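Speaker notes — Preltingate session, October, afternoon slot

Water on the lectern. Mic check. Say thanks to hosts, keep it short.

Opening: I ran the rental floor at Robichaud before we had any automation. Play furniture, nursery stuff, goes out, comes back, gets checked, goes out again. Checking was the job. Open every door, turn every knob, wipe, tag, next. All day on your knees on a hard floor.

Ask the room — hands up if you've done a job where your knees quit before your shift did. Wait for it.

How it used to go. 28 units on a normal day. Two people per bay, one checks, one writes. Returns season was worse. People swapped bays just to get a different height of furniture. Don't linger here, they'll get it.

Then Andis arms came in. 5 to start, one per bay. Management line was "nobody loses a job." True so far, but say plainly it was not the same job after. Don't let anyone clap at this bit.

What changed week one: the writing-down person had nothing to write. Log fills itself. She moved to repairs, liked it. Her old partner did not like it, he missed the talking. Bays got quiet. I did'nt see that coming and I should have.

Door checks next. Low doors are the ones that wrecked us, oven doors on the play kitchens most of all. Handle is at shin height, hinge at the bottom, you're bent double to look at it. Slow down on this one.

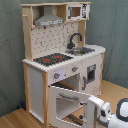
Who decides if a piece passes?
A person on the floor does, every time, and their initials go on the tag. The arm only logs what it did and flags what felt stiff or loose.

Be careful with that word "flags". First month we had roughly 300 flags and most were nothing. Folks started skipping them. Our fault, we set it too touchy and then blamed the crew for ignoring it. Fixed by letting the crew set the limits themselfs. Took one afternoon. Should have been day one.

Training part — skip if behind. Pleketetti ran the course, two mornings, good hands-on stuff, too many slides. Older staff picked it up quicker than the new hires, they already knew what a bad hinge feels like.

Pay. Somebody will ask. Tech rate for anyone signed off on the cell, same rate as before for everyone else. That gap caused more trouble than the machines did. Still not sorted. Admit it.

What I'd do over: talk to the bays before ordering. Keep pairs together, even if one of the pair is bored. Put the stop button where the shortest person on shift can reach it (ours was too high, moved it twice).

Time check, should be 5 minutes left. If less, drop the cost stuff and go right to questions.

Handouts by the door. Get the clicker back to the desk.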